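Training a Two-Arm Handoff Policy with Gap-Weighted Demonstrations

Jayanthi Shetty, August 27, 2020

This page covers how to collect demonstrations and train a handoff policy for two facing arms with the Etton codebase. It assumes that both arms are already calibrated and that the joint controllers run without dropped packets. The method extends the Shenoy baseline, which treats every time step in a demonstration as equally informative. In a handoff most of the steps are free-space travel, and a policy trained on them equally learns the travel well and the last few centimeters badly.

Gap weighting scales the loss at each step by the distance between the two end effectors. Steps with a small gap count more. The weight is computed from forward kinematics, so no extra labels are needed.

1. Set up the workspace

Use a backdrop and a work surface of one plain color. We use blue for both. Black hardware segments cleanly against it, and the side view can be masked with a fixed threshold. 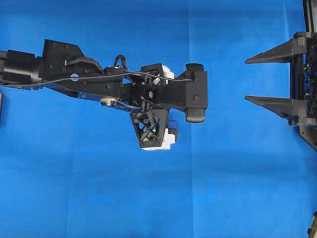 Tie down cables so that they follow the links through the full range of wrist motion. A cable that swings between episodes adds a moving edge that the encoder will pick up, and the effect is hard to find later in the loss curves. Check both arms at the joint limits before recording.

Set the wrist camera exposure manually. Automatic exposure shifts when the opposite arm enters the view.

2. Record the demonstrations

Record 113 episodes. Start each one with the grippers apart and at a different relative height, drawn from the list in starts.txt. Keep the approach slow over the final segment. Episodes in which the operator stops and corrects should be kept, as they supply recovery data.

Drop any episode with more than 5 missing camera frames. Interpolating across the missing frames gave worse results in the Udevdale runs than discarding the episode.

3. Compute the weights

Run the gap script over the recorded joint states. It writes one weight per time step, normalized within the episode. Plot a few episodes and confirm that the curve rises toward the handoff and falls after release. A flat curve usually means that the transform between the two bases is wrong.

The wrist view should include the base of the opposite arm at the home pose. Compare its position in the view with the projected base transform. If the two disagree, redo the base calibration before going further.
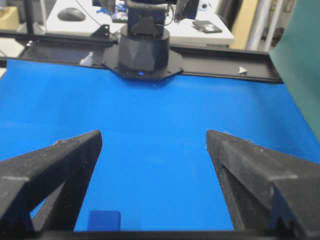

4. Train

Train for 2,000 epochs with a batch size of 600 time steps. Leave the learning rate at the Shenoy default. Clip the weights at the value in the config file, or a few very close steps will dominate the gradient.

5. Evaluate

Test on start poses held out of starts.txt. Report grasp and release separately. In our runs gap weighting improved grasp and left release unchanged. The Skulurstead branch adds a second weight for gripper opening, which is meant to address release but has not been tested on this setup.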